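Sorting It Out
A toy library in Jetovport gave up on mixed tubs, and its bricks started coming back

When Tamara Savchuk took over the Resow Toy Library last August, the toddler bricks lived in one deep tub by the door. Families borrowed them by the scoop. By fall, 117 pieces were missing from a stock of 500.

"People weren't stealing them," Savchuk says. "They had no idea what they'd taken home, so they had no idea what to bring back."

She now lends bricks in small sets, one color to a bin. The bins are white plastic and shallow enough for a two-year-old to reach the bottom. She tried clear ones first, but the children treated them as windows and left the bricks on the floor.

Labels went too. Most of her borrowers can't read yet, and a few bricks of the right color in the bottom of a bin tell them where the rest go. Blue, red and yellow stand next to each other. Green is kept on a separate shelf, for older children who want a fourth color.
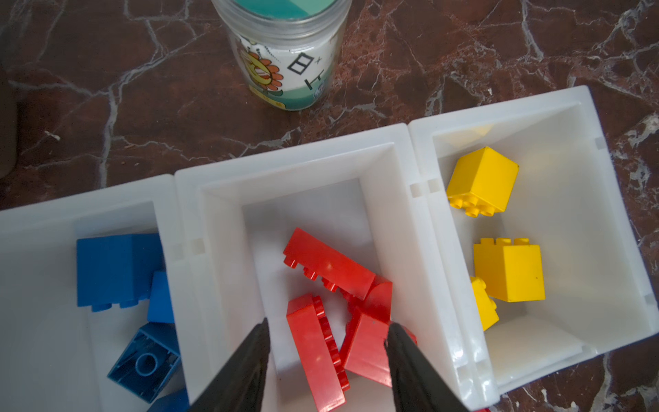
Cleaning is simpler as well. Each set is washed in warm water with dish soap, then left on a towel overnight with the hollow sides down. Savchuk used to do the whole tub at once, and it took most of a morning.

The library is at 136 Echeverri Street. Sets go out for two weeks at a time.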